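Ticket 848: Label printer on packing bench prints blanks
Status: Open
Opened: Jan 26, 2019
Site: Tekeneck
Printer: Trakmont, the older of the two

Reported fault
Every second label comes out blank. The user says the printer is "skipping for fun". Asked them to stop feeding the blanks back in to save paper.

Log
09:16 Power cycled. Printed one good label, one blank, one good label. At least it is consistent.

09:30 Checked label size in the Skustau driver. It was set to a height nobody here stocks. Changed it and ran the gap calibration. Printer spat out a long tongue of labels and declared itself happy.

09:50 Blanks are back. Driver had returned to the old size by itself. Santoso profile pushes its own settings at each login, so my fix lasted as long as the user's tea break.

10:20 Edited the profile and logged in twice to be sure. Size holds. Ran a batch of 30, no blanks.

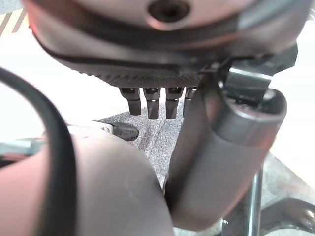
Attachment 1: grey housing, black band, textured strip underneath

11:05 Second fault: print is faint down the left side. Cleaned the head, slightly better. New head requested under ticket 191.

Next step
Leave open until the head arrives. Please do not turn the darkness up to maximum again.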